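Talks and notes | Kitchen and home

SPEAKER NOTES: Looking after the wood in your kitchen
Iltville Library, Friday lunchtime session, 30 minutes plus questions

Start on time even if people are still finding chairs. Phone on silent. Handouts are by the door, oil samples stay on my table until the end.

OPENING

Hello and welcome, and thank you for giving up your lunch hour for timber! I'm going to talk about chopping boards, bread boards, spoons, bowls and the odd benchtop, and I'm hoping you'll go home tonight and do something nice for at least one of them.

Ask for hands: who has a board they've had for more than ten years? Who got one from a parent or grandparent? Let a couple of people tell their story if they want to. Keep it to two, or we'll lose the whole half hour (it happened in Samberg and it was lovely, but I never got to the oil).

My own story, short version. The first board I ever bought was a Fankhauser second from the market, marked down to 30 dollars because of a knot near one corner. I put it through the dishwasher for a year. It cupped, then it split right along the knot, and I was so cross with the seller. I went back to complain and got a twenty-minute lesson on how wood works, standing in the cold next to the sausage stall. Best lesson of my life. I still have the board. Hold it up here and pass it round.

HOW WOOD MOVES

Get the bundle of drinking straws out. Wood is a bit like this, lots of little tubes running the same way. They take up water and swell, they give it off and shrink. Nearly all of that swelling is across the board and hardly any along its length. Squeeze the straws from the side so people see it.

So: wet one face and leave the other dry, and the wet face grows. The board bends away from it. This is why a board left flat in a puddle on the bench ends up rocking like a little boat.

Someone always asks if a bent board can be saved. Often, yes! Dampen the hollow side, lay it hollow side down on a towel, leave it overnight, have a look in the morning. If it's flat, stand it on edge and let it dry slowly. Doesn't always work, but try it before you give up.

WHICH TIMBER

Keep this quick, it's where I go on too long.

Maple: hard, close grain, pale, so you can see when it's clean. Stains show up too, beetroot especially.
Beech: similar job, a touch pinker, moves more with the weather.
Walnut: darker and softer, kind to knives, gorgeous with oil on it.
Camphor laurel: smells amazing when you first cut it. Some people love that near food and some can't stand it.
Bamboo: a grass. Hard on knife edges, light to carry.

Mention joins. Most boards are glued up from narrower strips, and people worry that this means cheap. A good glue line is very strong, and several strips will usually stay flatter than one wide plank. What you don't want is a join you can catch a fingernail in. That's where water gets down.

WASHING

Slow down for this part, people write it down.

Hot water, a little dish soap, a brush or cloth. Wash both sides, even if you only used one. Rinse, wipe with a tea towel, stand it on its edge with air on both faces. Done. Don't soak it. Don't lean it against the kettle or put it in the oven "just for a minute". No dishwasher, ever (pause, look at the person who has gone quiet).

For onion and garlic smells, coarse salt and half a lemon, scrub along the grain, leave five minutes, rinse. For raw chicken I keep a separate board, and I'd say the same to anyone.

OIL

The fun bit! Pour a puddle of mineral oil on the dry half of the demo board and rub it in while talking. Wait for the "ooh". There is always an "ooh".

Use food-grade mineral oil from the chemist, or a board oil such as Namon if you like something with wax in it. Leave olive oil and the other salad oils in the pantry, they can go sticky and smell stale after a while.

How to do it: board bone dry. Warm the oil by standing the bottle in a mug of hot water. Wipe on plenty, all faces and especially the ends, where those little straws are open. Leave overnight. Wipe off what hasn't gone in. A new board wants this a few times in its first month, and after that whenever it looks thirsty. Flick a few drops of water on it. If they bead up, you're fine. If they sink straight in, get the oil out.

Half a bottle goes a very long way. My last one was 700 mL and it has done my boards, my sister's boards and a rolling pin.

SANDING OUT KNIFE MARKS

Pass the three bits of sandpaper round with the scrap piece.

Start at 100 grit if it's badly cut up, and work along the grain, never across. Then go finer. Wet the surface, let it dry, and feel how furry it's gone. That's the grain lifting. Knock it back lightly with your finest paper and it'll stay smooth next time it's washed. Then oil.

By hand this takes me an evening with the radio on. Some 70 per cent of the effort is in that first coarse paper, so don't move on too early. Colour comes back beautifully, even on boards that have gone properly grey.

If it's cracked right through, or there's black in the crack that won't scrub out, retire it from food. It can hold pot plants.

QUESTIONS LIKELY TO COME UP

Vinegar? Fine, wiped on and rinsed off.
Bleach? I don't, and I've never needed to.
Wooden spoons? Same oil, stand them in a jar overnight.
Rubber feet? Handy, but you lose the use of one side. I put a damp cloth underneath, then take it away when I've finished.
Benchtops? Same ideas, bigger cloth. Watch the bit beside the sink.

CLOSE

Ask everyone to pick one board and oil it this weekend. Next session is in May, on sharpening knives, sign-up sheet is on the desk. Leave the last slide up while people come and have a go with the oil.
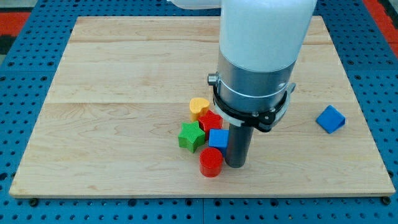 Last slide: pale maple with faint grain and a few darker streaks.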